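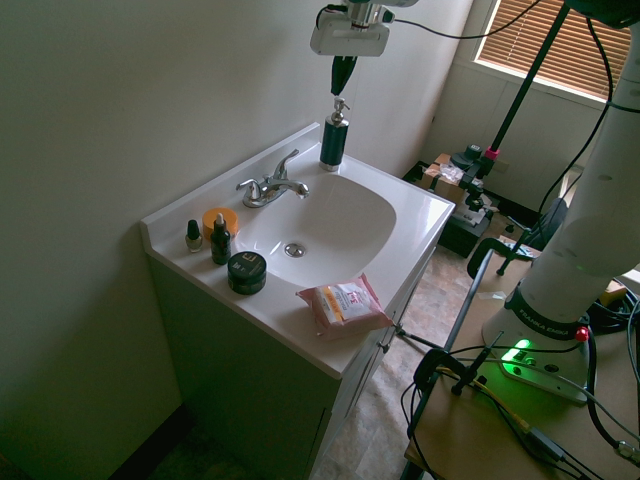 Support > Plumbing and Water > Tickets > 311

Ticket 311: Low hot water flow at bathroom sink
Opened: 1 Jul 2020
Site: Forkau, unit 7
Status: Closed, follow-up set

Reported problem
Hot side at the bathroom sink drops to a weak stream. Cold side is normal. Kitchen and shower are normal on both sides. The unit has a Lakatos tank heater, and the tenant says the heater was serviced last October.

Step 1
Checked the heater first. Setpoint was fine and the outlet valve was fully open. Ran the kitchen tap hot for a few minutes with no drop in flow, so the heater was ruled out.

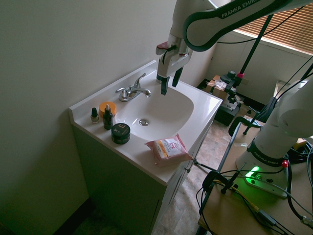 Step 2
Took off the aerator and tested again. A little grit in the screen, but the hot side was still weak with the aerator off. Rinsed it and put it back.

Step 3
Shut both stops and pulled the hot supply line. Opened the hot stop into a bucket – same weak flow. The restriction had to be at the stop or behind it.

Step 4
Turned off water to the unit and removed the stop. The rubber washer had split and a piece was sitting across the outlet. Fitted a Karkidard quarter-turn stop, part 333, and a new supply line.

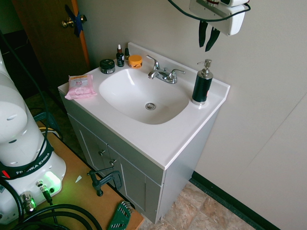
Flow is now even on both sides. Left paper towel under the connections for an hour and it stayed dry. The old stop was the Meltley type, and the cold side still has one. It works, but the handle is stiff.

Follow-up
Replace the cold stop at the next visit. Order two of part 333 – we are out after this job.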